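Demonstration work in packing automation

Demonstration work is a job in which people carry out everyday tasks with hand-held grippers so that robots can learn to copy them. At Mumell, a dry-goods packer, it began in August with jar handling.
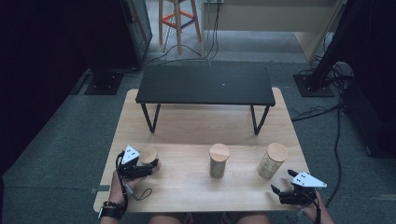
Staff who once packed by hand now spend part of each shift seated, working slowly with a tool on each hand. Citlali Barrera, a packer there, helped choose the 40 tasks.

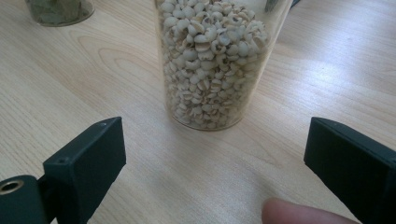
Leaves and grains make wonderfully awkward teachers, and the packers' feel for them has become a prized skill. A full set takes some 500 attempts.
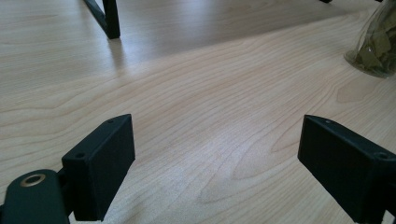
Dried leaves in a clear bag, with the gripper open

Lids get a session of their own. Breaks come every 30 minutes, a rule won by shift lead Dymphna Cullinane.
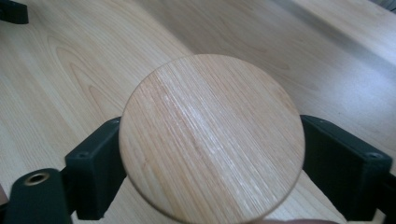
Pay rose with the new duties, and several packers now train colleagues at the Plisten site.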